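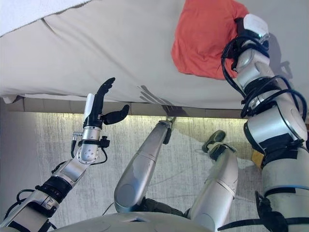 Fig. 1. Red cloth, crumpled, near the top right of the smooth off-white surface.

Willby Guest Rooms, Bedroom Set-Up Guide
Section 3: Clothes off the bed, runner, basket
Sheet no. 3908. Replaces the December sheet, please bin the old one.

Read before starting. Section 2 (windows, heating, lamps) has to be done first. Section 4 is bathroom. If you only have the bedroom today skip straight from 3 to 5.

Time allowed for this section: 30 minutes, incl. the floor. Longer if the duvet cover needs changing, see Section 6 for that.

3.1 What you need

Basket, open, slatted wood, one per room. Lives in the hall cupboard.
Lint roller.
Spare runner (only if the one on the bed is marked).
Room card and a pen that works.
Flat bag for delicate stuff.

Note: plastic tubs are not a swap for the basket. If the basket is missing tell Shih-chieh Chang at the desk, don't borrow from the next room.

3.2 Before you touch anything

1. Door wedged open. Curtains open all the way, ceiling light on. Dark clothes on a dark day, you miss things.

2. Look over the whole bed from the foot end. Then both sides. Then under the pillow.

3. Anything small and bright (red, orange, yellow) gets picked up first. Small pieces get folded into the bedding otherwise and end up at Ravia with the sheets, and they charge us for the sorting.

4. Check what is fabric that belongs to the room and what isn't. Towels and throws left up on the bed are ours and go on the linen pile. Not the basket.

Caution: one piece at a time off a sheet. Grab a handful and you drag the sheet with it, then the corner pops and you're remaking the bed.

5. Lift, don't slide. Take hold of the piece at its edge, bring it straight up, then over to the side. Same for a piece that's lying close to the edge of the mattress, do not just flick it onto the floor.

3.3 Heaps on the runner

The runner is the bit that gets wrecked. It's smooth and it has a sheen, so it shows every pull. Go slow here even if you're behind.

1. Find the top piece of the heap. Press it lightly with the flat of your fingers so it stays put while you work out what is in there.

2. Open the heap before lifting. Heaps are often more than one item. Dark outside, something lighter or brighter inside, that kind of thing.

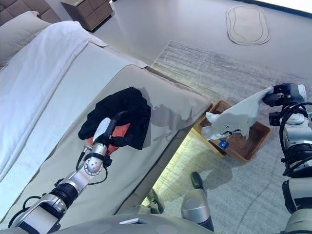 Fig. 2. Black garment in a heap on the runner, red-orange fabric showing. Duvet folded back toward the pillow.

3. If you see a second color, stop and check. Lining or seperate item? Pinch the colored part and give a small tug.

 Moves on its own: separate item. Take it out first, step 4.
 Pulls the rest with it: lining. Leave it, treat as one piece.
 Can't tell: treat as one piece, sort it at the basket.

4. Separate item: hold the rest of the heap down with one hand, draw the bright one out with the other. Toward you, low.

5. Check for buttons, zips, hooks on the underside. A zip on that runner is a snag every time. If something is caught, do NOT pull. Lift runner and garment together, turn over, unhook from behind.

6. Lift the dark piece last. Whole thing in both hands, up and clear of the bed, then around the foot end.

Caution: don't carry across the duvet. Lint and hair drop on white and you'll be rolling it for ten minutes.

Note: room 106 has the tufted headboard and a nightstand with the quilted front to match. Don't park clothes on the nightstand while you sort. Don't hang them over the headboard either. Both mark.

3.4 The basket

1. Basket goes on the floor at the foot of the bed, on the rug, close in. Close enough that a piece held over the bed end drops straight in. If you have to take a step it's too far.

2. Open side up, obviously. Run a hand along the slats inside first, feel for splinters. Rough one, tag it and swap.

3. Dark and heavy goes in first, flat as you can. It doesn't have to be folded, this is collecting, folding is Section 5. But no sleeves or straps hanging out through the slats.

4. Small and bright goes in on top so you see it when you unpack.

5. Let each piece hang for a second over the bed end before you let it go. Coins, hair clips and earring backs drop out now. Better on the bed than in the machine.

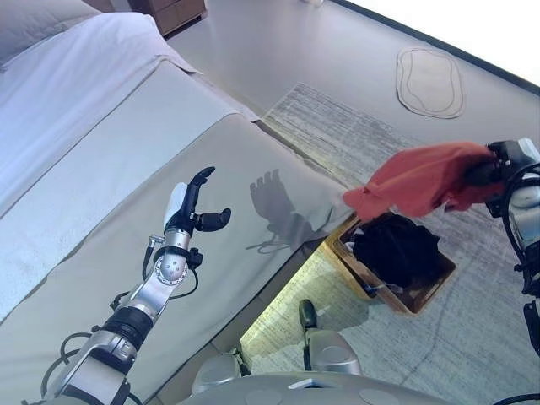 Fig. 3. Basket placed at the foot of the bed, black garment inside. Red-orange cloth above, hanging loose, corner over the bed edge.

6. If a corner is hanging over the edge of the bed, gather it up before you lower. Corners catch on the rim.

7. Never fill past the rim. Second trip if need be.

8. Pockets. All of them. Anything found goes in an envelope, room number on the front, to the desk straight away. Not on the nightstand, not in your apron.

Caution: no linen in the same basket as guest clothes. Ever. A white pillowcase went in with somebody's new black top at the Drirkivine house and came out gray and so did everything else in the load.

3.5 Putting the bed right

Only when it's clear of clothes.

1. Sheet first. Smooth from the middle outward with the flat of your forearm. Faint creases are ok, we don't iron on the bed. A hard fold line is not ok, pull the side tighter and tuck again.

2. Duvet up toward the pillow, top edge folded back on itself, one hand width. Shake from the foot end so the filling isn't all in one corner.

3. Pillow flat against the headboard. Opening away from the door.

4. Runner. Lift it right off, roll it with the lint roller on the bed end or over your arm, lay it again. Should go over the foot and hang at the side too. Hem parallel to the floor, more or less, stand back and look.

5. Press the rounded corner down with your palm so it hangs and doesn't stick out. Mark or snag on the runner: fold it snag side in, use the spare, write it on the card.

Note: the runner looks a different shade depending on the light, beige one minute and gray the next. It's the same stock from Villaseñor in all rooms. Please don't swap runners between rooms to match them up, Ingegerd Bakke has the inventory done by room and it throws it out.

3.6 Floor

1. Basket out to the hall.

2. Rug: pull straight if it has moved under the bed end. Vacuum with the pile, the patterned ones show stripes if you go across.

3. Oval mat: pick up, shake out the window, back down where it was. Vacuum the floor under it while it's up.

4. Under the bed. Torch. Socks.

3.7 If something isn't right

Stain on sheet after clothes are off: strip it, don't spot clean on the mattress.
Damp clothes in the heap: separate bag, tell the desk, check the bedding underneath by hand.
Color has come off on the white: photo, card, strip. Don't use bleach.
Not sure if an item is the guest's or ours: treat as the guest's.
Basket slat broken: tag it, leave it at the desk, take another from the cupboard and sign for it.
Guest walks in: stop, step out, ask if they want you back later.

Card to sign when done: clothes collected Y/N, pockets checked Y/N, runner ok Y/N, items to desk (list them). Initials readble please.

Sheet updated Tuesday, February 6, 2024, I. Bakke. Continue with Section 4, or 5 if bedroom only.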